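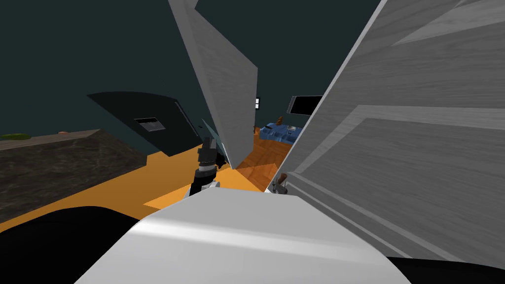 Figure 4. Simulated view over the robot's housing during a trial in the kitchen set. Tilted wood-grain panels take up much of the view, with one gripper raised in front and part of the second arm showing at the lower left edge of the large panel.

4. Planning the purchase

4.1 What we were asked to decide

The Nerkondale site wanted a mobile robot with two arms for household tasks, mainly opening and closing doors and drawers and moving light items between a counter and a shelf. The money had been set aside in principle, but the request that reached us in February was a single line in a spreadsheet: one robot, one price. Our job was to turn that line into a plan that a purchasing office could approve and a lab could live with for four years.

We ran the tasks in simulation before asking for firm quotes. The reason was cost. A rendered kitchen can be changed in an afternoon, and a real one can't. Figure 4 comes from one of these runs, and it shows the kind of space that worried us most. With large panels on both sides of the middle of the view, there is only a limited gap through which to see the rest of the room. The countertop is off to the left, with a green object and an orange one on it, both small at that distance.

We used the runs to answer three purchasing questions. Does the robot need two arms, or will one do? Does it need more than the camera mounted on its body? How much floor space has to be set aside? Each answer moves the total by a large amount, and none of them can be read off a supplier's data sheet.

4.2 One arm or two

Two arms was the assumption in the original request, and Gwendolyn Park argued early on that it should be tested. A second arm adds to the purchase price, the service contract, the spare parts list and the training time. If the second arm spends most of its day parked, the site is paying for something it could have left out.

We wrote 122 task runs covering the jobs that staff at the site had listed. Each run was done twice, once with both arms available and once with the second arm locked in its rest position. Tasks that only involved picking up and placing a small item showed little benefit from the second arm. Tasks that involved a heavy panel or a lid were different. With one arm locked, the robot often had to let go of the panel, back up, turn and come in again from another side. This took time, and it took floor space that the real room may not have.

We kept the second arm in the plan for this reason. We did drop the request for matching high-force grippers on both sides. The runs did not support it, and a standard gripper on the second arm was enough for holding a panel steady. A site with fewer doors and more table work could reasonably go the other way.

4.3 Cameras

The base quotes included one camera on the body and none on the wrists. We had expected this to be good enough, and for the open parts of the room it was. Close to the cabinets it was not. A view like the one in Figure 4 leaves the second arm mostly out of sight: a small dark part with brown fittings is all that can be seen of it past the large panel. An operator watching a single body camera has little to go on in that position.

Said Fahmy went back through the runs and marked each one in which the working gripper or the item being handled was out of sight from the body camera for long enough to force a stop. These were nearly all runs close to large panels. Adding a wrist camera to each arm in the simulator removed most of the stops.

Wrist cameras are not expensive next to the arms. The cost that is easy to miss sits behind them. More cameras mean more data to store, a faster link to the base computer and, for one of the quotes, a larger computer as well. We put all of these in one budget line so that the cameras could not be approved without the parts they depend on. This had happened to one of us on an earlier project, and the cameras stayed in their boxes until the next budget year.

4.4 Floor space and room changes

The room budget is usually held by a different office than the equipment budget, and in our case the two had not spoken. Othmane Cherkaoui measured the room set aside at Nerkondale and built a matching layout in the simulator. The room passed on paper. In the runs, the robot could reach every handle but could not always back away from an open door without first closing it.

There were two ways to fix this. One was to move a run of cabinets, which meant a contractor and a new section of flooring. The other was to change the order of the tasks and accept slower work. We priced the first and timed the second. The site chose the slower order for the first year and put the cabinet work in the second year's budget, with a review before the money is released.

4.5 Quotes

We asked three suppliers for quotes: Sistgate, Trustside and Snorradóttir. All were given the same task list, the same room plan and the same request for a four-year price. Moataz Benmoussa handled the requests and kept a log of every question that came back.

The three quotes could not be compared as they arrived. Sistgate included installation but charged for training by the day. Trustside included training but left out shipping and the wrist cameras. Snorradóttir gave the lowest price for the robot and the highest for yearly service, with gripper fingers counted as a wear part and billed separately. We rebuilt all three on a common sheet with these lines:

Robot base and arms
Grippers, including replacement fingers for four years
Wrist cameras, storage, network link and computer
Shipping, installation and floor check
Training for operators
Service contract, four years
Room changes
Staff time

Staff time was the line that drew the most objections. Some people felt that salaries are paid anyway and should stay out of an equipment plan. We left it in. Wael Fawzy's estimate for the first year was 165 staff days, covering setup, safety sign-off, task scripting and the meetings that come with all of these. That is time taken from other work, and the department that loses it should be able to see it before it signs.

Once the sheet was filled in, the order of the three suppliers changed. The quote with the lowest robot price became the most expensive over four years, mostly through service and fingers. The remaining two were close enough that we asked the site to decide on delivery date and on the quality of the answers in the question log. A supplier that takes weeks to answer before a sale is unlikely to be faster after it.

4.6 Timing of payments

We split the purchase into two stages. Stage one covers the base, both arms, the cameras and their supporting parts, and training. Stage two covers the cabinet work and a spare gripper, and depends on the review at the end of the first year. The split cost a little in lost discount. It gave the site a point at which it could stop, and the purchasing office was more willing to approve a smaller first amount.

The final plan was sent to the site in August 2021. It came with the common sheet, the question log and the full set of task runs, so that a later team could change the task list and work out the totals again.

4.7 Limits of this approach

The simulator's doors and panels all moved freely. Real hinges stick, and real cabinets are not always level. We expect the real arms to need more force at times than the runs suggest, and the gripper finger line may be too low as a result. Lighting was also simpler than in the real room, which matters for the camera results.

We did not model breakdowns. The service lines rest on what the suppliers told us, and we had no separate record to check them against. A site planning a similar purchase should ask for service records from an existing customer – and should ask before the quote is signed.

Last, the task list came from staff who had not worked with a robot of this kind before. Some of the tasks they listed may turn out to be quicker by hand, and others they left off may be added later. The first-year review is meant to include a new task list, and the sheet can be rerun with it at little cost.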